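Rosalía Echevarría
November 26, 2023

Okay, a thread on the humidifier, the honey and the elderberry, since three of you asked and I'd like to answer once.

Background: my younger kid has eczema and a cough that shows up every fall like a relative with luggage. I have been through most of the natural aisle. I have a punch card at Wendametti. It has been punched.

Elderberry syrup first. I bought the Barroso one, then got cheap and made my own. Dried berries, water, simmer until the kitchen smells like a wet barn, strain, add honey when it cools. Please cook the berries properly. Raw ones can make you sick, and then you really will have a sick day.

Does it work? We had the same number of colds as last year. The kids like it on pancakes. I'm going to keep making it and call it pancake syrup.

Honey for the night cough: yes. One spoonful before bed, kids over a year old only, never babies. Our pediatrician said it before I could, and I was a little annoyed because I had a speech ready.

Buckwheat honey is the dark kind that tastes like a barn too. I seem to be living a barn-forward life. Regular clover honey did the same job for us and there was less yelling.

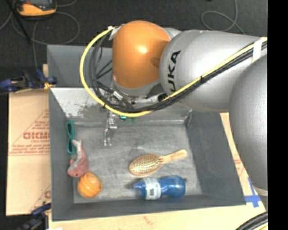

Orange-jointed arm, yellow cable, bin of odds and ends

Humidifier. I ran it all night, every night, for most of last winter, because a forum told me dry air was the enemy. By spring the bedroom window had a small garden on it.

So I bought a humidity meter from Indholm, 9 dollars. The bedroom was at 60. I'd been told to keep it under 50 for dust mites, which love a damp room and which my kid is allergic to. I had been running a spa for them.

We now run it only when the meter says the air is dry, and I empty the tank every morning. Most mornings. The cough is better. The window is better. I have apologized to the window.

Skin stuff. Oat baths are cheap and good. Grind plain oats very fine, a handful or two in lukewarm water, ten minutes, pat dry, then something thick and boring on top. We use the unscented Undell balm. I tried the lavender one first and he came out in a rash shaped like Ohio.

"Natural" does not mean your skin will like it. Poison ivy is natural. I wrote that on the fridge in August and my husband added "so are bears."

And yes, we still use the steroid cream when it flares. Someone in my messages was disappointed in me about this. I've made my peace with her disappointment - the kid sleeps.

Total spent on things in the back of my cabinet that I will never open again: 51 dollars, and that's with the punch card. If anyone local wants a nearly full bottle of mullein tincture, it tastes the way a hayloft sounds. Porch pickup.

Somebody asked about onions in socks. We did it for one night. He coughed, and he smelled like a sub.

Will do one on laundry soap next, once I finish being mad about it.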